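Ticket 116: Label printer at Flumley site drops off network after idle
Product: Makier print server, firmware 2.9
Queue: Clisside Facilities IT
Status: Closed, workaround in place

Reported problem
Printer in the recycling room stops accepting jobs after a quiet period. Jobs sent from the Jia inventory client sit in the queue as "Pending." Power cycling the printer restores service. No error code on the panel. The printer makes the bin and bottle return labels, so a stuck queue holds up intake.
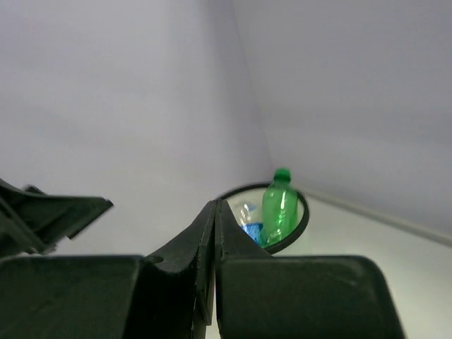 Checks done
1. Pinged printer while fault was present. No reply.
2. Swapped patch cable. Fault came back the same afternoon.
3. Moved to a different switch port. No change.
4. Checked DHCP. Lease was valid, no address conflict.
5. Sent 200 test labels in one batch. All printed. The fault does not depend on load.
6. Left printer idle with sleep timer at the default. Network interface went down after 9 minutes and did not come back when a job arrived.
7. Printed one label per material code to confirm the templates survived the restarts. Code for green plastic bottles with screw cap printed correctly.
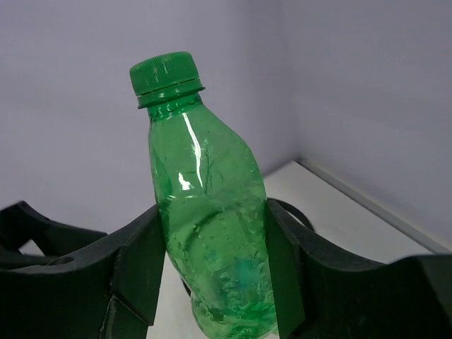 Cause
The sleep setting powers down the network interface along with the print head. Wake on LAN is listed as enabled in the web panel, but the setting is not saved after a restart. Reproduced 2 times on the bench unit with the same firmware.

Workaround
Set sleep timer to 0 under Power, then Advanced. Save, restart, and confirm the value is still 0. In the Jia client, delete pending jobs before sending new ones or the old labels will print first.

Follow-up
Reported to vendor in September. No fix date given. Do not apply the Flumley power policy to this printer; it resets the timer to the default. Reopen this ticket if the queue stalls with the timer at 0.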